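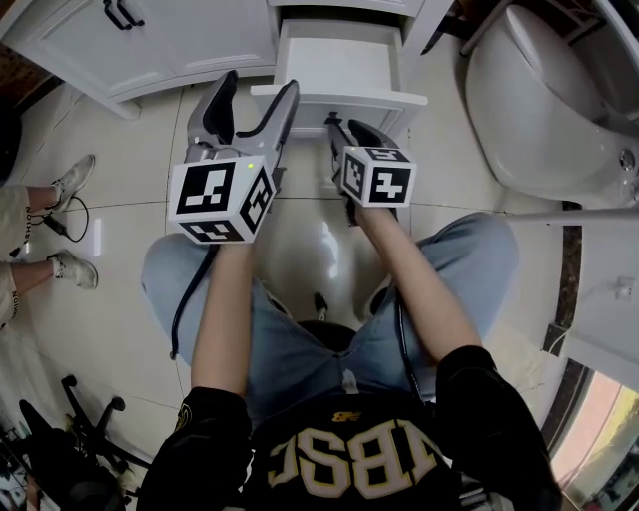 What does a small company need to know before it sets a price?
Its costs first, then what buyers will pay, then what the shop down the street charges. In that order, if there's time.

Chapter 4
Pricing for Small Firms

Starting point: cost. Sounds dull. Most firms that get in trouble with prices got in trouble here, usually by leaving something out. Rent gets left out. So does the owner's own pay.

Two kinds of cost to keep apart. Fixed costs stay the same whether you sell one unit or a thousand (rent, insurance, the phone bill). Variable costs go up with each sale: materials, packing, card fees. Some sit in between, and we'll come back to those in the section on overtime.

Take Fidari, a maker of desk lamps. Fixed costs of $3000 a month. Each lamp costs $2 in packing on top of parts and labor, and for the first year the packing was never written down anywhere. Ebony Sheehan, who took over the books in December, found it while looking for somthing else. By then the firm had shipped 3788 lamps. Do the multiplication yourself before reading on.

Price then had to go up. How far? Depends on the buyer. Sheehan tried a higher price with one store, Gundenent, and left the others alone. Orders from that store dipped a little, then settled. The other stores got the new price in spring. One complained, kept buying.

A word on markup and margin, because students mix them up every term. Markup is profit as a share of cost. Margin is profit as a share of price. A lamp that costs $20 and sells for $30 has a markup of 50 percent and a margin of 33 percent. Same ten dollars. Write down which one your using, every time.

Competitors come last in this chapter. Wusier sold a similiar lamp for less, but with a shorter cord and no spare parts. Was it the same product? Buyers in offices said yes. Buyers at home mostly said no. That split is the subject of section 4.2.

Terms to know before going on: fixed cost, variable cost, break-even point, markup, margin, list price.

4.1 Finding the Break-Even Point

Start with the price of one unit. Subtract the variable cost of one unit. What's left goes toward the fixed costs, and it is called the contribution.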